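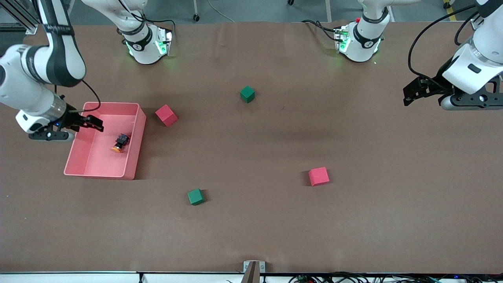 Posted by the cell 13 tech (maintenance, calibration, paper)

My job title has the word "robotics" in it, so people at parties assume I spend my days writing clever code. I spend a good part of them smoothing brown paper.

The paper is the thing I get asked about most, so let's start there. Cell 13 is a table with two white arms, and the table top used to be bare. Bare was shiny. Shiny meant that every afternoon the overhead lights bounced into the wrist cameras and the arms developed strong opinions about where the cubes were. We tried a black mat (too dark), then a gray one that curled up at the corners like old cheese. Then I took a length of matte paper off the big roll in shipping and the trouble stopped. Total development cost: one apology to shipping.

Paper creases, of course. I change the sheet every 100 runs, or sooner if a gripper has dragged its fingers across it. A few small creases I leave alone. The software doesn't care and I've made my peace with it.

Morning setup goes like this. Power on, then wait for green on both bases. If one side comes up any other color I turn it all off, get coffee, and turn it on again. I have a degree. Next I jog each arm slowly through its range and watch the cables, because cables are what really break around here. The one on each wrist needs enough slack to make a nice lazy loop. Too tight and it pulls out of the connector at full reach. Too loose and it catches on things, and last April it caught the old bin and flung it off the table with a grace the arm has never shown in normal operation.

That's how we got the pink bin. The old one was clear, and the depth sensing treated it as a rumor. Pink was what the store had. It's shallow, the walls lean outward a little, and the gripper can get its fingers over the rim without scraping. I've grown fond of it.

The cubes are red and green, two of each, and I drop them wherever they land. New people always want to line them up. Please don't line them up. An arm that can only find a cube in a tidy row is a very expensive ruler.

Then there's fingers. The black fingers on both grippers wear on the inside faces, and you won't see it by looking. You'll see it when a cube starts to turn in the grip on the way up. I keep a log, and the last right-hand set went 580 hours before I swapped it. The left set went 124, which I blame on a certain week when we had the closing force set wrong. "We" is generous of me.

After a finger swap you have to redo the zero, on both sides, even if you only touched one. The Endix manual says this is optional. The Endix manual also has a chapter on a menu that doesn't exist. I skipped the zero once and spent a whole morning watching the right arm close very confidently on air, a little to the side of a cube.

Last job is the bundle along the front edge. It has power, signals and some little blue lights in it, and it grows. I've never added a cable to it myself, and yet every month it's fatter. I labeled everything in the spring with tape and a marker, and the marker has since rubbed off, so now I have a bundle of cables with no readable labels. Next weekend project: a real label printer, if purchasing will sign for one. They've been thinking it over since the gray mat.

If you run a similar table and have found a paper that doesn't crease, leave a comment. Shipping has started hiding the roll.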